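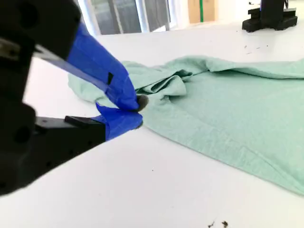

I have been putting off the laundry post for a while, mostly from not having much to say about laundry. But I did finally change how we fold at our place, and a couple of people asked, so I'm writing it down.

Some background. When we moved to Jilotberg the apartment came with one closet and a dresser with shallow drawers. Whoever built that dresser was thinking of handkerchiefs. I used to fold everything on the bed, in a heap, in the evening, and then I'd want to go to sleep and the heap would move to the chair. It could live on the chair for a week. Shirts on the bottom came out looking worse than before I washed them.

The first thing I changed was the surface. A bed is too soft. You press a fold down and the mattress gives, and the fold opens up again when you let go. Now I do it all on a table, a plain white one with a smooth top. Cloth slides on it, so you can turn a shirt around without picking it up. The table came from a Kovács sale and it was the cheapest one there with four legs of the same length.

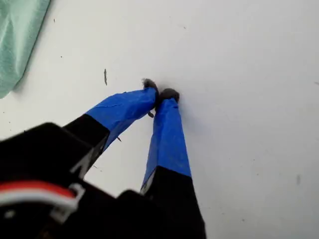

Ilona Halász told me she folds on the ironing board and always has, even when she has no plan to iron anything. It's the right height for her back, she said, and one item at a time is all that fits on it, so she never gets ahead of herself. She thinks a table just invites you to dump the whole basket out.

She has a point about the dumping. I do it too. What helps me is keeping the basket on the floor and taking one piece out at a time. If two pieces are on the table, I've started to lose.

The other thing about a white table is that it shows everything. I wipe it before I start, or I mean to. Toast happens at that table, and crumbs end up in folds. A damp cloth and then a dry one, and give it a minute.

How I fold a shirt, for the record. Face down, sleeves out. Smooth it from the middle toward the sides with the flat of the hand. Bring one side in to the center, lay the sleeve back down along it, then do the other side. Then up from the hem in thirds. It ends up as a rectangle that will stand on its edge in a shallow drawer, and that's how I got the handkerchief dresser to hold anything. I can fit 20 shirts in the bottom drawer now. Before, it was 7 and a fight to close it. 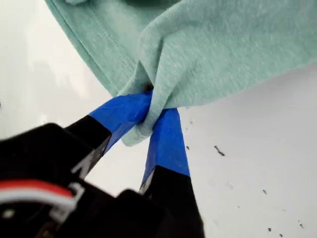
Thick things are harder and I don't have a great answer for them. A sweatshirt folded in thirds is a brick. Thin cotton remembers where you creased it, but anything with loft pushes back and slowly opens. For soft pieces like the mint-green one, I've stopped pressing so hard. I spread it out on the white top, pinch up a bit of the cloth to shift it where I want it, and fold it in half and in half again. No thirds. It goes on the closet shelf and it can be as puffy as it likes up there.

Towels I roll. I know people have opinions about that.

I did try one of those plastic folding boards, the Goviva. It works fine on men's T-shirts in one size and badly on everything else we own. It also has to be stored somewhere, and I was doing all this to get space back. I gave it to Ilona Somogyi, who has three boys in identical school shirts -- she uses it every day and the boys fight over who gets to flip the panels. So it found the right house.

I also read through the storage section on Pesodora, where someone claims to own 3000 hangers. I have no comment on that except that I'd like to see the closet.

One more note on timing. I used to save everything for one big session. Since December I've done it in two short ones, in the morning, while the coffee is going. A small load takes less time than the coffee does. If it's still on the table when I want breakfast, I have to finish it, and I want breakfast every day.
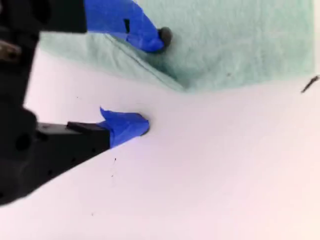
What I still haven't solved

Fitted sheets. I've watched the videos. I put my hands in the corners, I tuck one into the other, and I get a ball. At the moment the ball goes in the pillowcase that matches it, so at least the set stays together.

Socks are the other one. I pair them as they come off the rack and there's always an odd one left. I keep the odd ones in a bag on the closet door and go through it when the bag gets full -- last time I matched two pairs and threw out the rest.

If you have a method for the sheets that works on a normal-sized table, leave it in the comments. I'll try it on the next wash.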